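Ticket 1823: Label printer in open workspace drops off the network
Opened: 2024-06-24
Reported by: Kirsty Lamont
Assigned to: Gaspard Besson
Site: Sumley, floor 2
Status: Monitoring

Problem
Printer goes offline after 40 minutes idle. Jobs sit in the queue and print all at once when it is power cycled. Wired connection, same desk as before the move.

Log
1. Pinged the printer from Kirsty's laptop. No reply. Panel still shows a valid address.
2. Swapped the patch cable. Came back, then dropped again after lunch.
3. Checked the DHCP table. Margaux Besnard's new scanner has the same address, set by hand. Changed the scanner to automatic.
4. Reserved an address for the printer and updated the queue on the print server.
5. Turned off deep sleep in the printer menu. Test page OK from two laptops.
6. Went back up to the workspace and relabeled the wall port. The old label still had the previous room number. 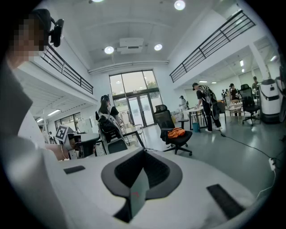
7. Asked Kirsty to leave the printer idle overnight and send one job before anyone restarts it.

Next action
Close if the morning job prints. If not, move to the spare switch port and reopen with Ginette Pruvost.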